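Home Projects Notes Bench Calendar Contact

Filed under: Meeting minutes / Two-arm bench

Gripper and camera trial – minutes of 11th May

Present: Ashraf Mahrous (chair), Jalen Whitlock (minutes), the Kutach controller team by phone. Apologies from the purchasing desk.

1. Minutes of the last meeting

Accepted with one correction. The cable order was placed under the Muva budget, not under general supplies. Jalen has moved the line.

2. Where the trial stands

Ashraf went over the purpose again for the people on the phone. We have two candidate finger sets, Rezende and Peveck, and have to settle on one before the November build. Both are two-finger designs and both bolt to the same wrist plate. The task set is stacking and unstacking small blocks on the round white table, with a banana and some printed boxes left on the table as clutter.

The Rezende set has now done 384 logged grasps and the Peveck set 493. The totals are uneven because the Rezende set was off the arm while its pads were replaced. Jalen will not compare raw failure counts until the totals match. Ashraf agreed.
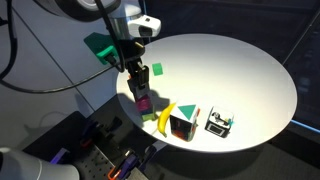
Releasing a block is still the weak part of the task. The arm comes down well enough, but if the fingers open unevenly the top block gets dragged sideways and the stack leans. Jalen's log has 13 drops marked as release faults, all of them on stacks of three or more blocks. Kutach asked whether the opening speed had been changed between sessions. It had not. They suggested opening in two steps, a small gap first and then the full width, and will send a settings file.

Ashraf asked that the stacking order stay random for now. He does not want the controller tuned to one color sequence.

3. Wrist cameras

The longest item. The wrist view is good for the last part of the approach and poor for planning. The gripper's own fingers and linkages take up the bottom of the picture, and anything low on the table near them gets partly hidden. When the second arm is over the table its shadow adds to the trouble, and dark blocks inside the shadow lose most of their surface markings.

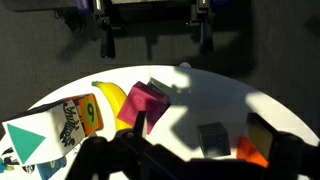 Jalen proposed masking the gripper out of the image before the detector sees it. Kutach said the mask would have to change with finger width, so it should be driven by the reported finger position. They can supply that value on every camera message. Agreed to try it on one arm first.

There was some discussion of moving the camera farther out on a longer bracket. Ashraf is against it for this round – the bracket would change the clearance on both finger sets and we would have to repeat the reach tests. Left open for after November.

4. Overhead view

The room view does a better job of showing where everything is, including objects near the far rim. Its problem is exposure. The tabletop is bright enough that pale blocks wash out, and the light green one is the worst of them. Lowering the exposure brings the block edges back but makes the black gripper hard to find against the dark floor. 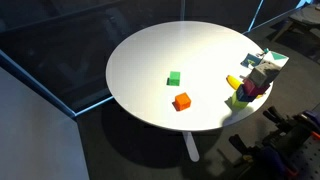
Three options were put forward: a gray mat on the table, dimmer lights, or two exposures merged. The mat is cheapest. Jalen pointed out that a mat changes the friction under the bottom block, so it would need to be fixed down and the slip test run again. Ashraf would like to see the merged exposure tried before anything goes on the table. Kutach will check whether the controller can keep up with the extra images.

5. Clutter and false detections

The detector reported the orange end of one printed box as an orange block on 3 runs. In each case the arm started toward the box and was stopped by hand. The number printed in the circle does not seem to help it tell the two apart. Ashraf wants the boxes kept on the table, as real work areas will have printed packaging in them.

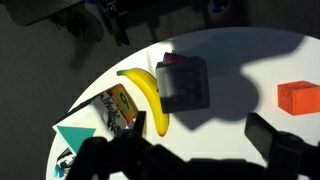
Jalen will add a size check, so that any orange patch joined to a larger flat face is rejected. He will also label more wrist images with dark blocks in shadow, which the detector currently misses or merges with whatever is behind them.

6. Finger sets, first impressions

No decision taken. The Peveck fingers close more evenly. The Rezende pads hold tilted blocks better but pick up dust and need wiping between sessions. Ashraf noted that changing sets still takes too long and asked for the bolts to be replaced with a captive type.

7. Actions

Jalen – size check in the detector; more shadow labels; finger mask on one arm.
Ashraf – merged exposure test; captive bolts; bring the Rezende total up to match.
Kutach – two-step opening file; finger position on camera messages; answer on image load.

8. Next meeting

To be set once the grasp totals match.

Recent notes
Wrist plate drawing, second revision
Muva budget: cable and connector list
Pad wear on the Rezende fingers
Kutach controller: setting up the second arm
How we log a drop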